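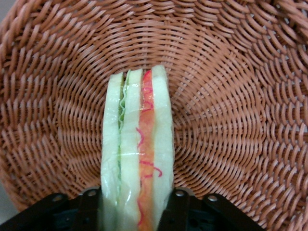
The play sandwich and the woven basket, from the gripper's side.

Hi Cledwyn,

Quick update on the Vato work, mostly the open day on 22nd February, which I'm still a bit giddy about. We had 130 people through the Tellerdale hall (I'd set out chairs for 39, oops) and the line for the picnic table never got short. Kids wanted the sandwich every single time! I put out other play food and they walked right past it.

The plastic wrap is still my headache. It wrinkles where the fingers squeeze, and it shines, and our software gets confused by shine. I turned one of the lamps away after lunch and things seemed calmer, but I wouldn't call that a test. I want to do it properly before we go to Pelel in July.

Money: we're fine. Hall rental came in under, and I'd like to move the leftover $1000 over to finger pads if you're OK with that. The current ones are good on boxes and so-so on anything squishy.

Two teachers from Tolentino asked for a school visit, max 10 kids at a time. I said yes before checking with you, sorry! Can we talk dates?

Recent updates
Vato: fall progress report
Open day sign-up and parking
Finger pads, first quotes
Notes from the Pelel call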